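Visit Report: Gudier Automation Test Site, Mandavach

Prepared for the Equipment Safety Working Group, Flenlow Facilities Cooperative

The working group visited the Gudier test site in Mandavach on 8th July. The visit had been requested in May, after Gudier informed member organizations that one of its two-armed service robots had failed to stop when its operator released the enabling switch. No one was hurt. The cooperative has an agreement to trial the same model in the Macaraeg office building, and members wished to see the work being done and hear the account of the fault before the trial was allowed to go ahead.

The group was received at the front desk and given a safety briefing lasting 15 minutes. Visitors were asked to remain behind the floor line, to leave lanyards and scarves in the lockers provided, and to say "hold" in a clear voice if they saw anything that concerned them. The briefing was well delivered. We noted that the printed version handed out afterward still showed the previous location of the emergency stop by the east door, and the site agreed to replace it.

The morning was spent in the task rooms, where the robots practice ordinary building work: wiping tables, moving small cartons, and handling trash bags. Bag handling was of most interest to us, as it was the task under way when the fault occurred. A filled or bunched bag has no fixed shape, and the arms must come in from both sides close to the floor. Staff explained that the operator's view of the fingers can be poor at that height, and that a prompt stop matters more here than in any other task on the list.
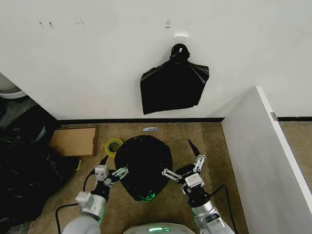 Bag-handling task at the Gudier site: both grippers at a black trash bag on the carpet, with a second bag on a wall hook.

After the task rooms, the group was taken through the record of the fault. The run was number 601 in its series. The operator had brought both arms down toward a bag and then released the switch in order to reposition. The right arm stopped. The left arm continued to move for 5 seconds, pushed the bag against the wall, and kept pressing until a second member of staff used the emergency stop. The bag split and a section of baseboard was marked. The room has since been repaired.

Gudier traced the fault to the controller for the left arm. Stop messages were placed in the same queue as ordinary motion commands, and on this run the queue had backed up following a brief network delay. The left arm therefore worked through its waiting commands before it reached the instruction to stop. The right arm had a shorter queue and responded as intended. The emergency stop, which cuts power to the motors directly, was not affected.

Members asked why the problem had not been found earlier. The answer was frank. The acceptance tests had measured stopping time with the network in good order, and the release switch had never been tested under delay. An earlier run had also shown a late stop, but the operator had entered it as "slow response" and the entry was not passed to the safety staff. We consider this the more serious finding of the two. The software error has been corrected, while the reporting gap depends on habits that will take longer to change.

The following measures were described to us as complete. Stop messages now travel on a separate line and clear any commands still waiting. Each arm halts on its own if it loses contact with the release switch. The corrected controller was put through 3,000 simulated stops with delay added, and then through 98 stops on the physical robot, all within the permitted time. We were shown the log sheets for the physical tests and found them legible and signed.

Two matters remain open. Operators have a single form for faults and for general comments, and the site has not yet decided whether to divide it. The group also asked for a second person to be present during all work near floor level. Gudier does this now by custom, but it does not appear in the written procedure.

The afternoon session included a demonstration of the release switch. The switch was let go at several points in the arms' travel, and both arms stopped together each time. One member observed that the stop tone was hard to hear over the ventilation, and staff undertook to look into a louder one.

The working group recommends that the Macaraeg trial remain on hold until the two-person rule is in writing and the revised fault form has been issued. A copy of both should be sent to the cooperative's office, where they will be filed with this report. The group thanks Gudier for its hospitality and for open access to its records.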